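Clitport Estate Cleaning and Repairs: Progress Report
Prepared by Tatu Kinyua, site lead
13 Mar 2020

Since the January update we've had a really good run, and I'm pleased to say the outside work is further on than I dared hope when the gutters were still full of leaves and the rain wouldn't stop.

Roof and gutters

All the gutters on the Trurkel side are cleared and the downpipes run freely again. We found five joints that had been leaking down the wall for years, judging by the green stripes underneath, and each one has a new seal and bracket. The moss on the lower roofs came off by hand with scrapers and a soft brush. I know this was slower than a pressure washer would have been, but the slates are old and a couple of them moved when we so much as leaned on the ladder near them! We've treated the whole slope afterwards and will look at it again in the autumn.

Walls and render

The front render has been soft washed from end to end, 1153 square metres of it. The change is lovely. Residents have stopped to tell us they'd forgotten it was cream. Two patches by the bin store wouldn't shift at the first go (old bitumen, I think, from when the flat roof was done) and we're trying a poultice on those next. Please don't let anyone have a go at them with a wire brush in the meantime.

The Brulavetti, our new hot water unit, arrived late but has been worth the wait. We use it on the paving only. The older cold machine with the Honda engine is still going strong and does the car park and the loading bay. It needed a new hose and a pump seal, both paid for out of the small repairs line.

Paving and drains

The main path and the courtyard are finished and re-sanded. I'd allowed 50 bags of jointing sand and we used every one, so I have ordered more for the side path. Drain covers were lifted and cleaned as we went. One by the north gate is cracked right across and has a board and cones over it until the replacement comes.

Inside the entrance halls

This was the smaller part of the grant but it has made people very happy. Walls are washed down, the skirting is repainted and the old notice boards are gone. The residents' group chose prints for the bare walls and they've gone for colour, which I'm all for after so many years of magnolia.
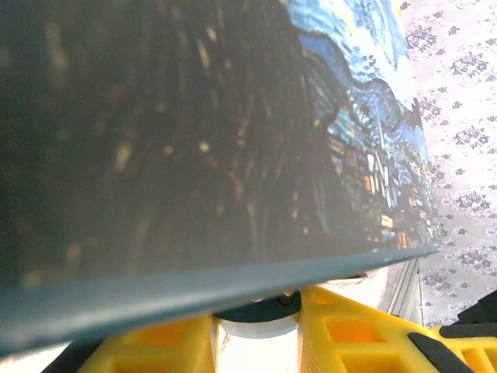

Van Gogh's "The Starry Night", printed on a large flat board.

Money

We are £700 under on this stage, mostly from sharing the scaffold tower with the window painters. I'd like to keep that back for the bitumen patches and the cracked cover, if you're happy with that, and then put anything left towards a second coat on the railings.

Still to do

Side path, wash and re-sand.
Railings, rub down and paint once we get a dry spell.
Bin store walls, second treatment.
North gate drain cover.

The railings are the only job I'm nervous about, as the paint needs a few mild days together. Everything else can carry on in drizzle. Could you let me know about the underspend before I book the painters? You're very welcome to come and see the front wall for yourself, and mornings are best, when the sun is on it.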